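Search this site Enter your keywords Go

Heat on the Move: Notes for Week 2
Introductory Physical Science, Plomwood Evening Program
Instructor: Hạnh Âu
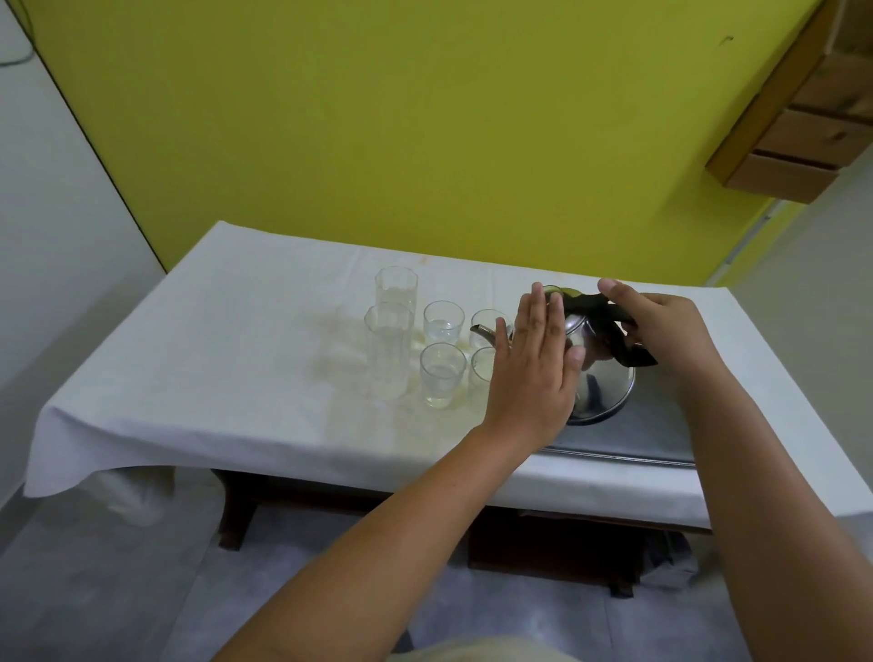

Heat travels from warmer things to cooler things, and it keeps going until the two match. That's the big idea for Thursday, and I love it because once you have it you start spotting it everywhere - in your shoes, your car, your soup! We sort the travel into conduction, convection and radiation. Conduction is heat passing through a material by contact, particle to particle, and metals are wonderful at it. Think of a stainless steel kettle full of boiling water: you'd never grab the body, but you'd happily lift it by the handle, like the black one in the photo. A good handle is made of something that conducts poorly, or is joined to the body so that little heat gets through.

Convection needs a fluid, meaning a liquid or a gas. Warm water at the bottom of a pot spreads out a little, becomes less dense and rises, and cooler water sinks to take its place. Drop some food coloring into a glass pan over a candle and you can watch the loop form (please try this at home, it's gorgeous).

Radiation needs no material at all. Sunlight crosses empty space and warms your face. Dull black surfaces are good at giving off and soaking up this kind of heat, while shiny ones are poor at both.

Worked problem

How much energy does it take to warm 200 grams of water from 9 degrees Celsius to 100? Water needs 4.18 joules per gram for each degree. The temperature change is 91 degrees, so:

200 x 4.18 x 91 = 76,076 joules

That's over 76 kilojoules for a single mug! Copper would need less than a tenth of that for the same mass and the same change. Water is a champion at holding heat - keep that in mind when we get to coastal weather.

Before class

Read the Sandhu chapter on heat transfer, but skip the boxed section on engines. Redo the problem above with 893 grams and see how the answer grows. Bring a calculator, and bring one puzzle about heat from your own kitchen. Last term's best one was why a metal spoon feels colder than a wooden one from the same drawer, and we argued about it right through the break.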